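Skallau halts trading ahead of Stadby offer

17 August 2024

Shares in Skallau went into a trading halt late in the week, at the company's own request, with a takeover proposal from rival Stadby now on the table. Halt stays in place until Skallau puts out a response or trading resumes under the usual rules, whichever comes first.

Price is $4 a share, all cash. No scrip component, no earn-out. Stadby says it has the money lined up through an existing debt facility and won't be going to its own shareholders for more.

Skallau makes scheduling and inventory software, mostly for wholesalers and mid-sized freight outfits. It has 376 staff and a little over half of them work out of the Drumalthorpe office. Stadby sells payroll and rostering programs to much the same sort of customer, and the two have been bumping into each other on tenders for years.

In a short statement to the exchange the Skallau board told holders to take no action. It has formed a subcommittee of independent directors to look over the proposal and an adviser will be appointed shortly. No recomendation either way as yet. 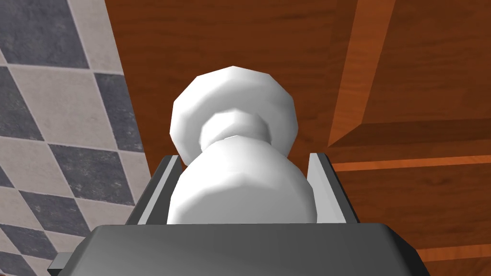 The offer is non-binding and comes with the usual list of conditions: due diligence, a unanimous board recommendation, court and shareholder approval, nothing nasty turning up in the accounts. Stadby wants a look at the books before it firms anything up. It has asked for exclusivity too, and Skallau hasn't said whether it will get it.

One sticking point could be Kırmızıgül, the warehouse analytics business Skallau bought last December. Integration is running behind - Skallau said as much in its last quarterly update - and customers are still being moved off the old platform. 2,000 have gone across, 3,000 still to go. Stadby's letter says it would finish the migration but makes no promise to keep the Kırmızıgül name or its separate support desk.

Jobs are the other question. Stadby told the market it sees "sensible savings" in head office and sales, no figure given. Staff at Drumalthorpe got an email on the halt and were told a meeting would be organised once the board had more to say.

Skallau's full year results are still due at the end of the month and the company says the date wont change. Stadby shares closed slightly lower on the news.

Contact the newsdesk | Copyright 2024, all rights reserved | Back to top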